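How Doors Work

You probably go through a door more than twenty times a day without thinking about it. A door is a piece of wall that can move. It lets people in and out, and it keeps in heat, keeps out rain and stops noise from travelling.

Most doors in a house have the same main parts: the panel, the frame, the hinges, the handle and the latch. 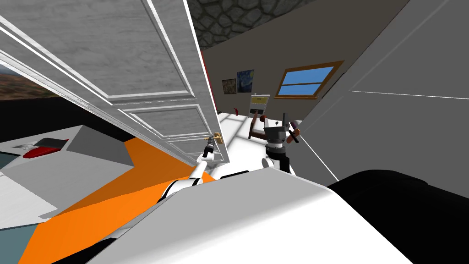
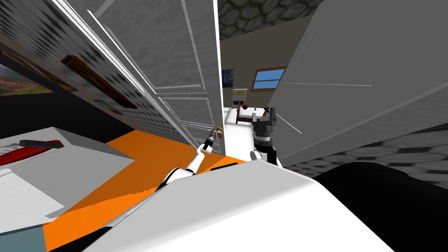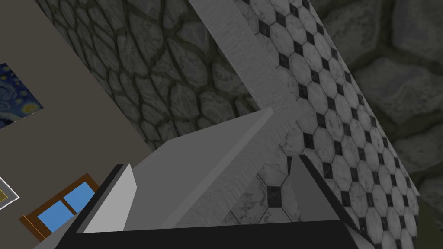

The panel

The panel is the big flat part that moves. Some panels are one smooth sheet. Others are made of smaller rectangles held together by strips of wood. The upright strips are called stiles and the ones that go across are called rails.

There is a good reason for making a door out of pieces. Wood swells when the air is damp and shrinks when the air is dry. A wide plank can swell enough to jam in its frame. In a panelled door, the thin rectangles sit loosely in grooves, so they can grow and shrink a little without pushing the whole door out of shape. If a door at home sticks in February and moves easily in summer, or the other way round, damp air may be the cause.

Many modern doors are not solid at all. They have a thin skin on each side and a honeycomb of cardboard in the middle. Knock on a door with your knuckles. A hollow door makes a drum-like sound and a solid door makes a dull one.

The frame

The frame is fixed to the wall. The sides are called jambs and the top is called the head. A thin strip runs round the inside of the frame so that the door cannot swing too far. This strip is called the stop.

The hinges

A hinge is two metal plates joined by a pin. One plate is screwed to the door and the other to the frame. The pin stays still while the door turns round it. Heavy doors often have three hinges instead of two, to share the weight.

When a hinge squeaks, the metal parts are rubbing against each other. A drop of oil lets them slide.

The handle and the latch

Look at the edge of a door on the handle side and you will see a small piece of metal sticking out. This is the latch. A spring inside the door pushes it outwards. One side of the latch is sloped. When the door closes, the slope hits a metal plate on the frame and the latch is pushed in. Then it springs out again into a hole in the plate, and the door stays shut.

To open the door, you have to pull the latch back in. A square metal bar called a spindle goes through the door and joins the two handles. When you turn a handle, the spindle turns, and a part inside the door pulls the latch back. When you let go, the spring sends it out again.

A long handle is easier to turn than a round knob because it is a lever. Your hand pushes at one end, a long way from the spindle, so a small push is enough. This helps people with sore hands, and people who are carrying shopping and only have an elbow free.

Why is the handle so far from the hinges?

A whole door is a kind of lever too. Pushing near the handle moves it easily. Pushing near the hinges is much harder.

Try it yourself

You need a door that opens away from you, and a grown-up to help. Make sure no small children or pets are near, and keep your fingers away from the hinge side, where they could be trapped.

1. Open the door a little way, so that the latch is free.
2. Put one finger on the door next to the handle and push gently.
3. Bring the door back to where it started.
4. Put one finger in the middle of the door and push again.
5. Bring it back, then push a hand's width from the hinges.

Which push was hardest? Which one moved the door furthest?

Other kinds of door

Sliding doors run on a track and need no room to swing. They are useful in small rooms and on trains. Revolving doors turn round a post in the middle. They keep the warm air inside a building, as there is never a clear gap from one side to the other. Roller doors are made of narrow strips that wind round a bar at the top, and you can often see them on garages and shops.

Words to know

Jamb: the upright side of a door frame.
Latch: the sprung piece of metal that holds a door shut.
Lever: a bar that turns round a fixed point and makes a push stronger.
Spindle: the bar that joins the handles through the door.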